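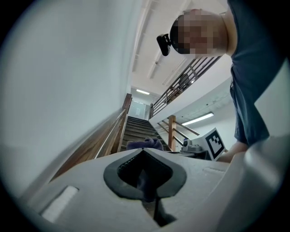 Slide 4. Gripper view, purple cloth at the foot of the stairs.

Leave this one up for a minute before talking. Most people in the room will have seen arm footage but not hand-held footage.

Say what we collect: one person, one hand-held gripper, one short task. The camera rides on the tool, so the model learns from the same view it will have later. The tag board gives us a fixed reference for position.

Point out the cloth. Cloth is our hardest group — it never lies the same way twice, and dark cloth is worse. We ask for 100 takes per item and change the starting shape each time.

Numbers, if asked: 3139 takes in the Drodasine set as of April, some 500 of them cloth. Takes run up to 20 seconds. Anything longer gets split.

Then the lens. Straight rails come out curved. We do not flatten the video before training. Lyimo tried it both ways and kept the raw version.

Stairs: the Festorcombe site has two levels, and we wanted backgrounds with depth and mixed light. Table-only data did poorly when we moved rooms.

Skip the Kovow comparison if we are past 2:30. Otherwise next slide — labeling.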